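About Geltdale

Geltdale is a small school for people who paint icons, or would like to, or bought the pigments three years ago and have been avoiding eye contact with them ever since. We teach egg tempera on gessoed board, in the old order of work, from the first scratched outline to the last coat of oil. We also teach the calendar of feasts, the standard inscriptions, and how to separate an egg yolk from its sac without swearing, although results on that last point vary.

The school was started by Arlindo Lins, who had spent most of his working life restoring church furniture and had opinions about varnish. He rented the upper floor of the Skirkitz building for one winter, to teach a single class to his nephew's godparents. They kept coming back. The winter has been extended several times, and the landlord has stopped asking.

Our first students painted the Mandylion, the face of Christ on the cloth, and so does everyone who joins us today. It is a frontal face, which leaves nowhere to hide. After that most people want to go straight to St. George, on account of the horse. We suggest waiting. The horse will still be there, and your horse will be better for a few months of drapery.

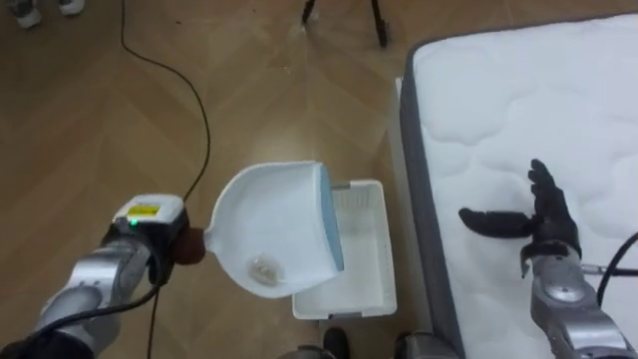 Beginners work from drawings kept in the Peixoto file, a run of 247 patterns traced by Arlindo over many years and left to us in boxes of no discernible order. Kelly Camargo has been sorting them by feast day. She has reached July, and reports that there are a great many versions of the Prophet Elijah and that in most of them the raven looks annoyed.

Who teaches here

Thaís Brandão runs the foundation course and the summer week. She came to us as a student, corrected a mistake in the Greek on the classroom wall, and was offered a job.

Gervásio Fígueiredo would like his surname spelled without that accent on the í, and we have promised to fix it. Gervásio teaches gilding. Please don't open a window while he is working, or sneeze, or walk past with any great purpose.

Marcelino Miranda gives the lectures on the lives of the saints, and is very good on the ones about whom almost nothing is known. His talk on martyrs with no surviving history lasts 2 hours, with a break for tea.

Bika is the newsletter. People write to ask for her by name, so it seemed worth saying.

How the courses run

The foundation course takes 20 sessions, and each place includes a board, the basic earth colors and as much egg as you can use. Gold is charged separately, at cost, by the leaf. We have no exams. At the end you take your icon home, and if you are Orthodox or Catholic you may want to ask your priest to bless it. We don't arrange this ourselves, having once tried to book three clergy for the same afternoon. 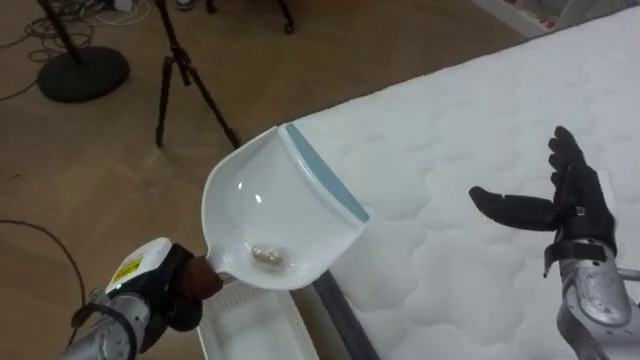 Do I have to be a believer to take a class?
Anyone may join. We open each session with a short prayer, which you can say or sit through quietly, and we ask that the work be treated with respect by everybody in the room.

Past students have included two deacons, a dentist, a retired bus driver and a pair of sisters who have never agreed on the correct red for St. Paraskeva's cloak. Over 377 finished icons have left the building. A few hang in churches. Many more hang in kitchens, in the corner where the grease gets at them, and we do offer cleaning advice if you write in good time.

We sell nothing but the courses and the pattern booklets. If you have seen a "Geltdale School" icon for sale with a printed face and a plastic frame, it isn't ours, and Gervásio would rather not be shown it.

To ask about places, write to Kelly at the school office. She answers everything in the order it arrives, except during Lent, when she answers it more briefly.

Page last revised 2023-01-12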